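Gripper pads wearing out on case handling - how often do you swap?

bendine_tom
Two-finger gripper, foam pads, black phone cases held upright. Pads were fine until November, now the cases creep down during the hold. Last set did 3,896 picks, the one before 2,291. Same force setting both times. 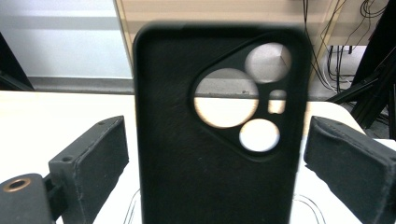 Fingers are angled in slightly and I'd like to keep it that way. Is there a better pad, or do I just change them sooner?

Henovari
Change sooner. We swap every 500 and wipe with a damp cloth at the start of the shift.

todorova_cell2
500 is a waste of pads. Check finger alignment first - if one side touches early, that pad goes long before the other.

Henovari
Pads are cheap, a dropped case stops the line.

bendine_tom
Left pad is thinner, so maybe alignment. Will loosen the bracket tonight and reset it.

todorova_cell2
Do both fingers while you're in there, and re-zero the width after.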